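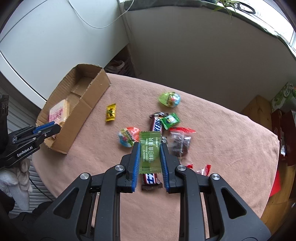
Ticket 774 -- snack box repack, Sernham
Status: open, waiting on requester
Queue: Gunesska mixed boxes
Priority: normal (was low)

Problem as reported
Mixed snack box won't close. Flaps ride up in the middle, tape lifts by the next morning. Second complaint on the same ticket: stuff at the bottom gets squashed, wrappers split at the seam. Requester wants to know if it's the box or the packing order.

Log

9:10 am
Picked this up. Box is the small corrugated one. Flaps are torn and pretty flat already, so it's been opened a few times. Asked Ponell store room if they still have the old size. No answer yet.

9:25
Emptied out on the table to start over. Blanket left on, candy slides off the bare top and ends up under the shelf. Contents are the usual mix: chocolate bars, plum slices, small candy packets, dried fruit in the clear bag, the two plastic toy eggs, pink and white snack.

9:40
Try 1. Pink and white snack in first, front corner. Then eggs, then bars, then the dried fruit on top, small stuff wherever. Did not close. Bag of fruit sits on the eggs and makes a hump. That's the bulge in the report, pretty sure.

9:55
Try 2. Fruit bag on the bottom, flattened by hand before going in. Eggs on top of it, side by side. Better but the eggs roll apart when the box gets moved and one ends up on the bars. Flaps nearly meet. Not good enough to tape.

10:15
Weighed the contents, 774 g. No that's the ticket number. 400 g. Well under the limit so it isn't weight, tape should hold that fine.

10:20
Ponell replied. Old size is discontinued, they have 282 flat boxes of the current one and won't reorder till those are gone. So new box is out. Has to be packing order.

10:45
Try 3. Eggs first, opposite corners, lying on their sides. Fruit bag pushed down in the gap between them. Bars flat along the long side, not stacked. Plum slices and pink and white snack on top, both flat. Little packets and the twist wrapped candy last, into the holes.
Closes. Flaps meet with no pushing.

10:50
Taped. Turned it upside down and gave it a shake. Some rattle, the small candy moving I think. Leaving it on the shelf to see if the tape lifts.

1:30 pm
Tape still down. Opened it back up to check for squashing. Bars OK. Plum slices OK, the serrated edge had folded over but the seal is fine. One small packet had slid down under an egg, not split.

1:45
Requester came back asking can we just leave out the eggs. Checked the order sheet from Ban -- eggs are on it, two per box, it's the kids version. Can't leave them out without Ban changing the sheet. Told requester that.

2:10
Also asked why not a bigger bag for everything inside the box. Tried it. Bag holds air, box won't shut agian. No.

2:30
Did try 3 order on another 6 boxes from the shelf. All closed. One needed the fruit bag flattened harder, it came with a lot of air in it. Press from the sealed end toward the label, gently, don't poke a hole in it.

Cause
Fruit bag sitting on top of the eggs. Torn flaps made it worse but weren't the main thing.

Fix for now
-- eggs in first, on their sides, opposite corners
-- fruit bag between them, air pressed to one end
-- bars flat, never standing up
-- plum slices and other flat packs over that
-- loose candy last
-- if the flaps are torn use a fresh box, tape won't grab the fuzzy part

Still open
1. Tape overnight. Will look at it in the morning before closing this.
2. Packing card at the Sernham table still shows the old order with fruit on top. Needs redoing. Can't edit it from here, sent to Gunesska.
3. Requester has more than 400 g version coming in November with extra chocolate. Haven't tried that, might not fit at all. Open a new ticket for it please, don't add to this one.

4:05 pm
Gunesska got the card text, they want the steps numbered. Will redo tomorow. Set to waiting.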